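Pristgate Table Hire: Frequently Asked Questions

Everything below has been asked at our Drosville counter more than once. Some of it has been asked by the same person.

What do I get when I rent a table?

A white table with a flat top, and legs if you remembered to tick the box for legs. Stands and holders are listed separately. Tablecloths are listed under Linens, where people seldom look.

How long can I keep it?

The standard rental is 2 days. If your fair runs longer, tell us before it starts. We have heard "it ran over" in a great many tones of voice and the late fee is the same for all of them.

Do you deliver to Zurnumville?

Yes, up to the loading door. Past the loading door it's your table. Stairs can be arranged for a charge that reflects how we feel about stairs.

Can I write on the tabletop?

No. Dry erase marker also counts as writing. So does "just a little arrow so the helpers know."

What can I clean it with?

A damp cloth and a drop of dish soap, then a dry cloth. Skip the scouring pad. If something sticky has been on there overnight, lay the damp cloth over it, go have a coffee, and try again.

What size flyers fit the Onyeka holder?

Standard letter sheets folded in thirds. Each compartment takes about 60 of them before they start to bow and slump. You can get more in with force, and then your visitors will need force too.

Which holder has two compartments?

The clear acrylic one with the divider. Put your flyers in front and your price list in back, or the other way around if you'd like people to commit first. The cut-out front edge is where fingers go. Clear acrylic nearly vanishes against a white top, so put some paper in it before you wander off and lose it.

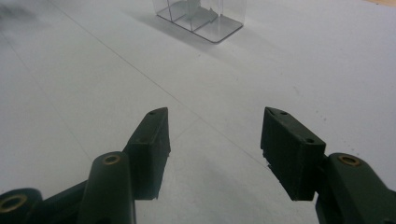
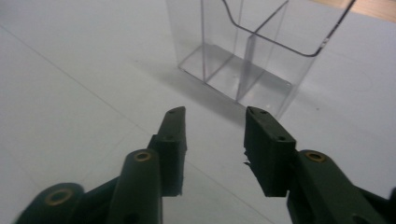 Can I tape the holder down?

Painter's tape only, on the underside of the base. Packing tape leaves a gray stripe that will outlive the event. If you're outdoors, fill the holder and set something heavy next to it. Wind has no interest in your brochures and will distribute them to people who don't either.

The holder came back scratched. Do I owe you?

Small scuffs, no. Cracks, yes. Please don't wipe acrylic with window cleaner or a paper towel, however helpful you are feeling at the time.

When can I pick up my order?

From 11 in the morning on the day of your booking. The door is locked before that and knocking doesn't speed up the clock.

Page last updated June 2022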